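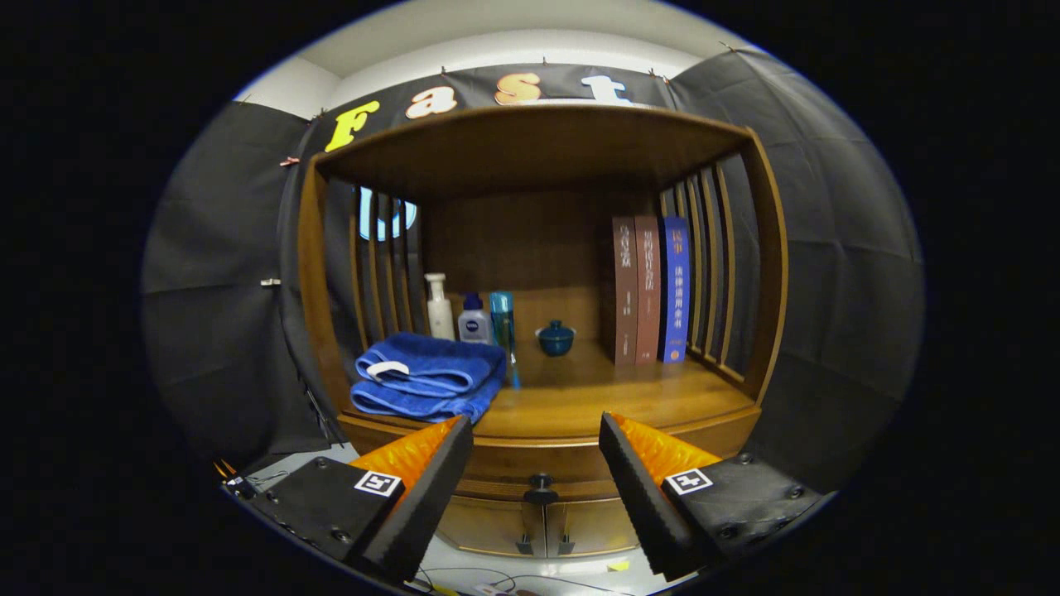 Slatted cabinet with towel, bottles, lidded bowl and books. Hand-held gripper in front, jaws open.

Shelf Work With a Hand-Held Gripper: House Rules for the Bench

Posted Saturday, April 13, 2019, by Hélder Azevedo
Filed under: Workshop, Robots, Good Practice

These are the rules we use at the Dorkport shop for putting household things on and off a shelf with a hand-held gripper. They started as a sheet taped to the wall and grew. If you record your own runs at home, most of them will carry over.

Before you start

Wipe the shelf floor with a dry cloth. Skip the polish. A glossy surface already throws back plenty of light, and polish makes bottles slide.

Check that the cabinet doesn't rock. Push down on one front corner, then the other. A folded bit of card under the low side is fine, but tape it down.

Run cables behind the cabinet or flat along the table. If one has to cross in front, tape it every hand's width. A cable that lifts with the gripper ends the run.

Clip the backdrop at the top and pull it straight. Letters or patterns on it are allowed, but don't change them halfway through a set.

Wipe the printed markers on the gripper with a soft cloth. Replace any marker with a scratched or lifting corner. Don't trim a new one to fit.

Open and close the jaws 30 times before the first run of the day. Stop if you hear clicking or if one finger lags behind the other. Check the housing screws at the same time.

Loading the shelf

Soft things go on one side, upright things against a wall. A towel in the middle gets dragged by everything that passes it.

Fold towels the same way each time, in a thick stack. Pick one side for the hanging loop and stick with it. Loops catch on finger pads, so come in from the edge without one if you can.

Stand bottles toward the back. Leave a finger's width between them if they are going to be picked. If they are only there as background they can stand closer. Lock pump heads down or turn them to face the same way. Bottles should be closed tight and no more than half full, and never use anything that would matter if it spilled. We had bleach on the bench once, in December, and that was the last time.

Books stand upright against the side wall, spines out. To pull one from a tight row, tip it first by the top of the spine, then close the jaws on the covers. Don't pinch the spine cloth. Hardcovers hold up to this much better than paperbacks.

A lidded bowl counts as two objects. Write down which one you are handling. Lift the lid by the knob, straight up, and set it down before touching the bowl. Never carry a bowl by its lid.

During the run

- One hand on the gripper. The other hand stays out of the cabinet.
- Start with the jaws open and the whole shelf in view.
- Move at the speed you would use to put away good dishes.
- If you drop something, let it lie, say "drop" out loud, and end the run. Don't fix it and carry on.
- Don't brace the gripper on the side slats. The slats on our old Bedimska cabinet cracked that way.
- Doors stay shut unless the task is about the doors.

After the run

Put everything back to the starting layout before you write your notes. Then write them right away. The log needs the run number, the layout letter, the object moved, and a yes or no. Run 426 in our book has no layout letter and we have never been able to use it.

Keep failed runs. Mark them and store them with the others.

Looking after the pads

Ridged pads collect towel fluff. Pick it out with a dry toothbrush at the end of each session. Soap and water is fine once a week, and let them dry overnight. We swap pads at 2,000 grips or when the ridges look flat, whichever comes first. The Guimarães shop goes longer on theirs, but they handle mostly cardboard.

Don't store the gripper with the jaws squeezed shut. The pads take a set.

Changes to this page go through me. Layout cards are in the Brandico tin by the door - please put them back in order.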